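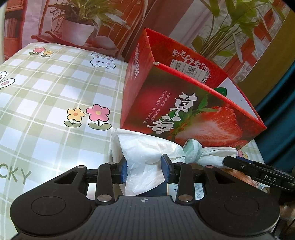 Tadier folding table, four months on

Last updated: Wednesday, January 1, 2020

Print this page | E-mail this page

We bought the Tadier to replace a pasting table that had done Christmas dinners, two jumble sales and one wallpapering job, and had started to sag in the middle. The shop had three folding tables on display. The other two were a Flarkar, which was cheaper and had a bench seat thrown in, and something without a label that wobbled as soon as I leaned on it. I paid full price for the Tadier and have no connection with the firm.

It comes in one flat carton with the legs already attached. You open the catch, pull the two halves apart and swing out the legs until each one clicks. The first time took me ten minutes with the leaflet. Now it takes less than two. The leaflet is a single sheet with drawings and no words, and drawing four is upside down.

The top is a pale grey moulded plastic with a slightly rough finish. It wipes clean except for beetroot and felt pen. I left a ring on it with a hot teapot in the first week and the ring is still there, so we use a cloth with it nearly all the time. An ordinary six-seater cloth hangs down a decent length at the sides but is a bit short at the ends.

We seat six at it without trouble. Eight is possible if the two at the corners don't mind a leg between their knees. My brother-in-law Jouko Saarela is a tall man and said there was enough room underneath for him, though he sat at the end, where there is more of it. The height is the same as our kitchen table to within a finger's width, and we push them together when the whole family comes.

The hinge is the weak point of most tables like this. On the Tadier it runs the full width and there is a small ridge along the join, which you can feel through a thin cloth. A wine glass stood on it will lean. Plates are fine. I have seen no sag yet, and that includes an afternoon with a sewing machine at one end and a full box of books in the middle.

The catches are stiff. Eulalia Carrasco next door borrowed the table for a birthday tea in the autumn and had to come round and ask how to fold it up again. You press the catch down and then pull, which the drawings don't make clear. A drop of oil has helped, but I would still keep children's fingers away from it.

Carrying it is a mixed business. The handle is wide enough for a gloved hand and sits at the right point for balance. It is heavier than the Flarkar, though, and I wouldn't want to take it further than the end of the road. It stands upright behind the wardrobe and takes up very little room there.

One rubber foot came off in the first month. I wrote to the makers and a bag of four arrived nine days later - no charge, no letter. The spare three are in the kitchen drawer. The part number, if you need it, is 3526.

I would buy it again for indoor use. For camping I'd get something lighter and put up with the wobble.

Recent reviews
Atell slow cooker
Ngau stacking stools, set of four
Flarkar bench and table set
Wipe-clean tablecloths compared
Two cheap clothes airers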